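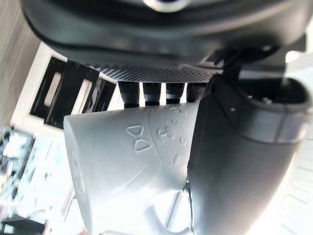
Last updated: 27/12/2022

FLURKMONT TO RETAILERS: DON'T SELL CHORE ROBOTS YET

Flurkmont, an independent testing shop for home and store equipment, today published its second report on whether machines can take over everyday chores. The short answer is no. The longer answer takes up most of the report, and some of it will please the people who build these machines.

The report covers 757 attempts at small jobs: moving mugs, loading a rack, picking up what has been left on the floor, restocking a low shelf. Every job was one a teenager could do while looking at a phone. Flurkmont counted an attempt as a success only if the item ended up where it belonged, in one piece, with no person stepping in.

"We keep getting asked if the robot can pick up a cup," the company said in a statement. "Sure. Picking up the cup stopped being interesting a while ago. We want to know if it can put the cup away 100 times on a Tuesday-night kind of kitchen, with the sun in its eyes and junk on the counter."

Flurkmont found that handles cause more trouble than they should. A mug held well around its side can still come down at the wrong angle, and the machine often has no idea that it has. Strong window light made things worse. So did soft items, clear glass and anything that had been moved since the last try.

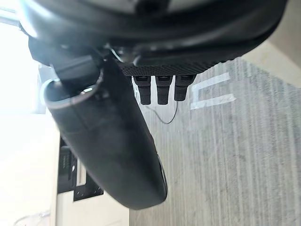
Floors get a chapter of their own. Loose cables, carpet edges and bits of tape are part of any real room, and Flurkmont left such things where they were. Sales videos tend to be shot in rooms that have been tidied first – a chore in itself, and one done by a person.

The report also looks at time. Stores were asked what they would need before handing a stocking job to a machine. Most wanted it to run 2000 items without help. Flurkmont saw no run that came close, and it advises buyers to ask any seller for full, uncut results before signing.

Flurkmont does credit real progress since its first report in March. Grips are gentler, fewer items get dropped, and recovery after a miss is faster. It still recommends against buying for home use. The full report is free to read on the Flurkmont website.

Related items
Ranano delays home helper pilot
Levchenko opens shelf-stocking test floor
Eltavier: what stores pay for night restocking

Reader comments (2)

shelfguy_tom: I stock nights. Let me know when it can open a taped case without slicing the cereal.

M. in Dayton: Would have liked the numbers broken out by job. Mugs and floors aren't the same problem.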